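Clirkville, 2021-02-09

**Uibo publishes revised care schedule for pale timber surfaces in shared buildings**

Uibo, the surface maintenance firm based in Clirkville, has issued a revised care schedule for pale timber and timber-effect tabletops used in libraries, canteens and meeting rooms. It replaces the schedule in force since September and applies to all sites under a Uibo maintenance contract.

The revision follows a review of 1,751 inspection records. Most of the faults recorded were dull patches left by cleaning products that had not been fully removed. Scratches and heat marks made up a smaller share, and loose edging a smaller share again.

Under the new schedule, daily cleaning is limited to a damp cloth and a neutral cleaner, followed by a dry cloth. Wiping should follow the direction of the grain. Cream cleaners, scouring pads and products containing wax are withdrawn from the approved list. Spray is to be applied to the cloth and kept off the table.

Inspection intervals have also changed. Tables in canteens will be checked every 3 months and those in meeting rooms every 12 months. Gloss is to be judged with the light coming from one side, as residue is hard to find on pale surfaces when lit from directly overhead.
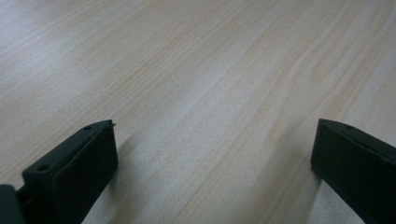

Helju Mägi said the previous schedule had left too much to the person holding the cloth, and that two cleaners working in the same building could follow it correctly and get different results. The new wording, she added, had been tested with evening crews before it was approved.

The schedule was trialled at 5 sites, including the Ekham reading rooms and the offices of Jumum. Crews kept their usual hours and used no extra equipment. Time spent per table rose slightly in the opening weeks and then returned to its earlier level.

Repair work is covered in a separate annex. Light marks may be treated on site by trained staff. Damage that breaks the surface must be reported and the table taken out of use until it has been assessed.

Existing clients will receive the schedule with their next service report. Printed wall cards can be ordered through the Clirkville office at no charge.

**Press contact:** Szabolcs Nyitrai, Uibo, Clirkville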